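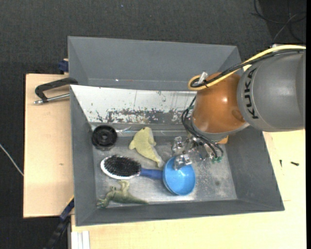 Issue 25

Home Guides Perception Planning Tooling Archive

Rejecting bad grasps before the arm moves

By Ronja Lunde

Most bin picking guides stop once the grasp network gives you a ranked list. You take the top one, plan to it and close the gripper. That works well enough on boxes. With bowls, brushes and small toys in a deep bin, the top-ranked grasp is often one the arm can't reach without rubbing a wall, or one that pinches two objects at once.

This guide adds a filter step between the grasp proposals and the motion planner. We use Plunix for the proposals and Griltico for planning, but any pair will do as long as you can get at the candidate list before it goes to the planner. You will need a calibrated depth camera, a mesh of your gripper and the inside dimensions of your bin.

Step 1. Model the bin as five planes

Don't use the CAD file for the bin. Ours had ribs and a rolled lip that slowed down every collision check and changed nothing. Fit four sloping walls and a floor to an empty-bin scan and save the result in the robot base frame. Remember that the walls slope outward. If you model them as vertical from the floor up, you lose a strip of usable space all the way around near the top. If you model them as vertical from the rim down, the planner will happily put a finger through the wall at the bottom.

Rescan whenever the bin is moved or clamped again. A few millimeters of shift is enough to matter.

Step 2. Clean up the depth image

Worn coating, bare metal and clear plastic all give poor depth. Chipped areas on a wall come back as speckle, and a strip of shiny clear material can come back as a hole or as a lump floating above the floor. Drop any point that lies within 4 mm of a fitted plane, then remove clusters smaller than 100 points. Whatever remains should be objects.

Check this by eye before going on. Thin, dark things are the first to disappear. The bristles of a hairbrush are a good test — if the head has a hole in it after filtering, your cluster limit is too high.

Step 3. Segment, then tag each grasp

Run segmentation on the cleaned cloud and give every grasp candidate two labels: the object under the left finger and the object under the right. If they differ, throw the grasp out. Where one object touches another, such as a handle resting against a bowl, grow each mask by a couple of pixels and run the check again. Grasps near the contact point will fail, and they should.

Bowls need one exception. A rim grasp puts one finger inside the bowl and one outside, so the inside finger is over a surface well below the rim. Many scoring networks treat that as empty space and mark the grasp down. For anything labeled as an open container, we skip the depth-under-finger penalty and check clearance to the inner surface instead.

Step 4. Check the whole wrist

This is the step people leave out. The fingers may clear the wall while the wrist, or a hose on the wrist, does not. Hoses bow outward and move as the last joint turns, so a tight mesh of the metal parts is too optimistic. Wrap the wrist and its hoses in one capsule, pad it, and test it against the five planes at the grasp pose and at the pre-grasp pose.

The cable loop higher up the arm needs a different rule. It rarely comes near the bin, but it does limit how far the wrist can turn. Put a soft limit on the last joint. Lyle Mbeki set ours to 155 degrees either way after watching the cable through a full set of moves on the Vilela cell.

Step 5. Sort what is left

Send the planner only the candidates that pass, sorted by the original score. Don't invent a new score at this point. If nothing passes, rotate each of the top candidates by 180 degrees about the approach axis and try again. With a two-finger gripper that is often the same grasp with the hoses on the other side.

Set a time limit on the planner for each candidate and move on when it runs out. Log every rejection with the name of the rule that caused it. On our runs in February, almost 25 percent of rejections came from the wrist capsule, and that told us the padding was too generous.

Known problems

Soft toys with thin tails tend to get split into two segments. The config in the Brernlow branch merges segments that share a long edge, but it also merges a brush with whatever it is lying on, so leave it off for mixed bins.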